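Introduction to Materials, Unit 8: Wood and Moisture
Handout for the evening course, Madstead
Version of 28 August 2024

Please read this before the exercise. The terms you learn here will be used again in the unit on joints.

1. Why wood moves

Wood takes water from the air and gives it back. When the air is humid the wood swells, and when the air is dry it shrinks. This does not stop when the tree is cut, and it does not stop when the furniture is finished. Oil or varnish makes the change slower, but it cannot prevent it.

The movement is not equal in all directions. Along the grain it is so small that we normally ignore it. Across the grain it is important. A board shrinks more in the direction of the growth rings (tangential) than from the center of the log to the bark (radial). For this reason a flat-sawn board often becomes hollow on one side. We call this cupping.

2. Gluing narrow strips

A wide board from one piece of wood can cup strongly. If we saw it into strips and glue them together again, each strip still moves, but the strips can be turned so that their movements partly balance. Small differences of color between the strips are normal, also when all of them are from the same species.
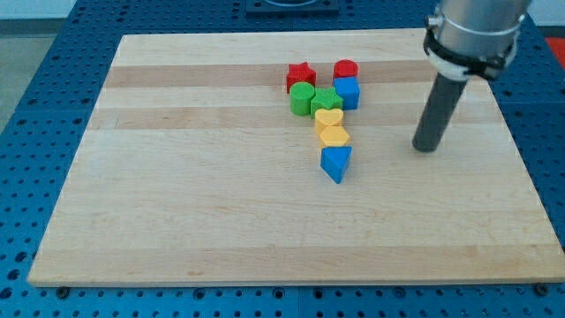 The grain of all strips should run in the same direction. Students sometimes glue a strip across the end of a panel to make it look clean. The panel wants to become wider and narrower, the end strip does not, and after one winter there is a crack. If you need an end strip, fix it firmly at one point only and let the rest slide.

3. Relative humidity

Relative humidity tells how much water vapor is in the air compared with the most it can hold at that temperature. In our storage room at Nollau we measured 80 percent in May, and in the heated workshop 40 percent. A board carried from one room to the other needs time before you work on it – put thin sticks between the boards so that air can reach both faces.

4. Exercise

Work in groups of 2. Measure the width of your sample at both ends and in the middle, and write down the humidity of the room. Repeat after 8 days, with the same caliper. Draw the end grain of the sample and mark the tangential and the radial direction. Bring the drawing to the next meeting.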